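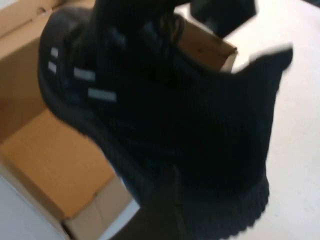

To: packing list
From: Rui Valente
Date: 8/12/25
Subject: Re: Knit shoes, single pair, which way round in the box

On the earlier message:

> We keep getting knit pairs back from the Nurley counter with the
> collar folded flat on one side. Same carton as the leather pairs,
> same tissue. Is the carton too small, or are we putting them in
> wrong? Also, is it worth stuffing a knit upper at all? Avico says
> no stuffing below size 9 and I can't find the reason for it.

The carton is large enough. I measured one of ours at 248 mm across the inside with the flaps up, and a pair laid heel to toe takes less than that. The fold comes from the order of loading.

A leather shoe holds its own collar open. A ribbed knit collar doesn't. If the first shoe goes in on its side with the opening toward the wall, the second one pushes it against the board and it stays that way for as long as the carton is closed. I left a pair like that for 60 hours and the crease was still visible the next morning.

What I do now:

Laces loosened one row and tucked inside, ends too. Loose laces catch on the flap when the shoe goes down past it.
First shoe sole to the wall, opening toward the middle.
Second shoe turned end for end, sole to the opposite wall.
One sheet of tissue between the uppers, folded once. The tissue goes in after the second shoe, from the top.
Long flaps last.

Lift by the body of the shoe. The heel tab on a knit shoe is there for a finger when you put it on, and pulling a pair out of a tight carton by the tab stretches the stitching at the base.

On stuffing: I use 2 sheets of tissue in the toe and nothing in the collar. A ball of paper in the collar leaves its own shape in the rib. I don't know where the size 9 rule comes from either.

Labels. Keep the sticker on a side face, clear of the hand hole. On the cartons we reuse, the old barcode has to be covered completely or peeled off. A line through it with a marker still scans – I tried it on 111 returns and most of them read first time.

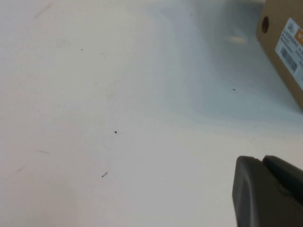 Tô writes that peeling is a bad idea on the thinner board, as the top layer of paper comes away with the label and the new one won't hold on what is left. A blank sticker over the old one is faster and survives the trip. I agree for single-wall cartons. On the Drekorard double-wall ones I have had no trouble peeling, provided it is done slowly and from a corner.

If anyone has tried a card collar form in place of tissue, please post the dimensions.

Rui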